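Can a Robot Hand Really Hold Your Snack?

You have probably seen a video of a robot making breakfast. The music is cheerful, the robot is shiny, and at the end there is a perfect plate of food. It looks as if robots could move into our kitchens tomorrow.

Before you believe that, ask a few questions. How many times did the robot try? Did somebody put the food in exactly the right spot first? Did the video skip the part where the egg hit the floor?

People who test robot hands ask these things all day long. The proper name for a robot hand is a gripper. Some grippers have two fingers, some have three or more, and some have no fingers at all and pick things up by suction, like a vacuum cleaner hose stuck to a sock. Every company says its own gripper is great. Testing is how you find out if that is true.

Why food is a mean test

Pick up a pencil. Easy. Now think about what your hand does with a strawberry. You squeeze just enough to lift it, and you stop before it turns to jam. Your skin feels the berry start to slip, and your fingers fix it before you even notice.

Many robot fingers can't feel much. Some can tell how hard their motors are pushing, and that helps a little. A gripper that is wonderful with boxes may be awful with fruit. So a fair test uses lots of different things: hard ones, soft ones, round ones that roll away, and slippery ones.

At a lab called Grendance, two grippers were put through the same kitchen jobs. One is named Villo and the other is named Abdella. The program that tells the arm where to go is called Jerico, and it stayed the same for both. That part matters. If you change the hand and the program together, you can't tell which one made the difference.

Part of the test is what the robot can see. A camera high up sees the whole table, but the arm may block its view. A camera down at the wrist gets close to the food, but it can miss what is going on farther away. Many robots use both kinds.

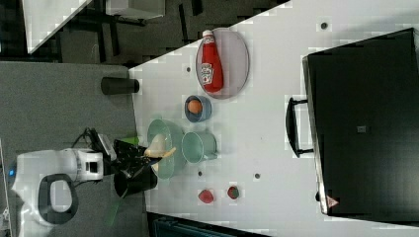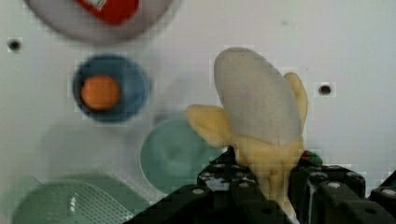
Kitchen jobs on the test table. First, the gripper over a green glass bowl, with a mauve-pink plate and two strawberries farther along. Second, a close look from the wrist camera at a partly peeled banana between the fingers.

A banana makes a good puzzle for a robot. The peel is fairly tough, but the fruit inside is soft. Grab the peel and you have a decent chance. Grab the bare fruit and you may have mush. Look at where the fingers are in the second picture and decide for yourself which one they chose.

But be careful. One picture can't tell you how long the fruit stayed in the fingers, or how the next try went. For that, you need numbers.

Counting the tries

The Grendance testers planned 400 tries and ended up with 439, because they kept the practice runs in the count. Good for them! Leaving out the bad tries is the oldest trick there is.

Villo dropped or squashed the food in 25 of its tries. That sounds pretty good until you learn that the food always started in one of 4 places on the table. Your kitchen has a lot more than four places where a strawberry could be. Nobody knows from this test what Villo would do with a strawberry behind the toaster.

Abdella dropped things more often, but it was also quicker. Is quick better? For packing boxes in a warehouse, maybe. For eggs, I would take slow.

So is it ready for your house?

I don't think so, and you should be suspicious of anyone who says yes too fast. A lab table is a tidy place compared with a real kitchen, where there are crumbs, a dog, and a little brother who moves the cup while you are reaching for it.

Try a test of your own. Put on a pair of thick oven mitts (cold kitchen, nothing on the stove) and use just two fingers, or as close as the mitts let you get. Try to move a grape, a spoon and a banana from the table to a bowl. Do each one ten times and write down every try, even the embarrassing ones. Then swap the mitts for thin gloves and do it all again in the same order, with everything starting in the same spots.

Compare your two lists. If the gloves won, by how much? And would they still win if you moved the bowl?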